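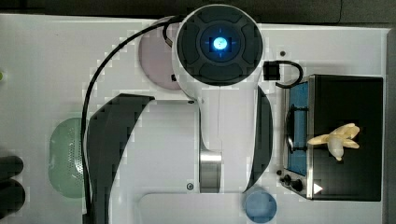 Play Kitchen Corner: autumn progress report to the Pascual Fund

Grant period to date, with a short look ahead to the end of the year

Dear all at the Fund,

It hardly seems any time since we wrote to say thank you for the first payment, and so much has been going on at the Adum room that I have had trouble deciding where to start. You asked for a plain account of what has been bought, how the play kitchen is being used and what we still need, and I shall try to keep to that, though I know I wander.

The toy library now has 70 families on its list, and the kitchen things go out more than anything else we own. The puzzles used to hold that place. We had imagined the play food would stay on the tables during sessions and only the odd item would be borrowed, but parents began asking for a bowl and a few bits of fruit to take home, and it seemed unkind to say no. We now lend the food in small cotton bags with a list tied to the handle, and by and large it all comes back (a little jammy, now and then).

I should say something about the soft food in particular, as one of you asked at the last visit whether plush was worth the extra money. I think it is. The banana with the fabric peel is the piece I would save from a fire. Small children fold the flaps up and down for ages, and it can be dropped or sat upon and come to no harm.

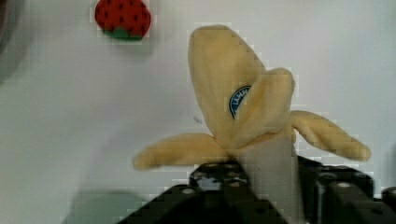
Adum, 2 October 2025

Spending so far

Of the 200 pounds set aside for play food and tableware, we have spent 175. Most of it went on the fruit, the pale green colander and the plates and bowls, and the rest on the cotton bags. I have kept the receipts in the blue folder and copies will follow by post. The toy stove was given to us by the nursery at Sterkberg when it closed its upstairs room, so that cost us nothing beyond the petrol, and it has been very much enjoyed – the knobs especially.

How it is used

We run the kitchen table in short sessions, with up to 9 children at a time, and we have learned to put out less than we own. In the spring we tipped out the whole box and the children mostly pushed it about. Now there is a plate or two, a bowl, the colander, some fruit and perhaps a bottle of pretend sauce, and they settle to it. They wash strawberries that need no washing, they serve one another dreadful dinners, and there is a good deal of talk about who likes what. For the children who are new to English this has been a real blessing, as the words for food come early and are easy to share across a table. Ebise Teshome has made a set of word cards in four languages to go with the fruit, and they are lovely things.

Tidying up is part of the session as well. The fruit goes in the colander and the plates are stacked, and even the two-year-olds know the order of it by now.

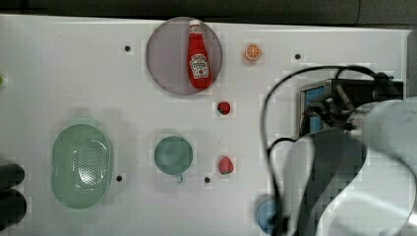
Imelda Catacutan feels we are still rather short of vegetables, and told me so at some length. The children can make a fruit salad with ketchup on it, she said, and they do, every week, but she would dearly like to see them make a soup. She would also like a few foods the families cook at home, such as plantain and okra, and has found a maker in Trundevberg who will sew them to order.

I agree with her, and we should like to put what remains of the money towards that, if you are content. We would order in time for the December sessions, when the room is always at its fullest. We also need a second box with a proper lid, but that can wait until the new year.

Do come and see us again when you can. There will be tea, real and otherwise.

With warm thanks from all of us at the Adum toy library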